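Drollorora Knitwear Revival: Progress Report to the Siltby Craft and Dress Fund
12/12/24

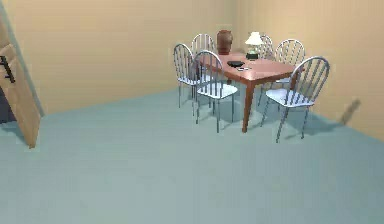

The ugly cardigan is on schedule, which surprises the people making it more than it will surprise you. When you gave us the grant in May, we promised a small collection built on the patterns Gizella Szilágyi's mother knitted for the Csonka mill shop, in the original colors, with no attempt to make them flattering. We have 18 finished pieces out of a planned 30. The lookbook will be set at home, where these clothes were always worn, and Máté Illés has planned it as one long family lunch: a wooden table, six white spindle-back chairs, beige walls that won't argue with mustard and plum. He wanted wallpaper. He has been outvoted.

Knitting
Kinga Halász has charted all the patterns that survive in readable form. Two were written on the backs of gas bills and one stops at the left armpit. Gizella finished that one from memory, then remembered it differently, so there are now two versions and we are making both. The batwing pullover took three tries. The first fit no known human. The second fit Kálmán Szalai, who is not the customer we described in our application but who has worn it ever since.

Yarn
Stinside Spinning delivered late and in the wrong brown. We sent it back and got a second wrong brown, which we like better, and we've kept it. They took 10 percent off the invoice after a phone call that Kinga handled and prefers not to discuss. That money has gone to buttons. Large ones.

Sales and interest
Three shops have asked for samples. One wanted to know if we could do the collection in oatmeal. We said we would think about it, and we did, on the bus home. The Siltby pop-up sold 20 scarves in a weekend, mostly to people under thirty who used the word "grandpa" as praise. The grandpas who came in bought nothing and told us what things used to cost.

Problems
Sizing is still a mess. The old patterns offer "lady" and "large lady," and turning those into a modern size chart has eaten far more of Yao-tsung Hung's time than we budgeted. He expects to have the chart done before the lookbook is shot. The care labels have also been reprinted, as the first batch told people to iron the pom-poms.

Next steps
Finish the remaining 12 pieces, lock the size chart, shoot the lookbook, and send samples to the two shops that didn't say oatmeal. We aren't asking for more money in this report. We would like to move what's left of the travel line over to yarn, and the form for that is attached, signed by Kinga and, in the wrong box, by Kálmán.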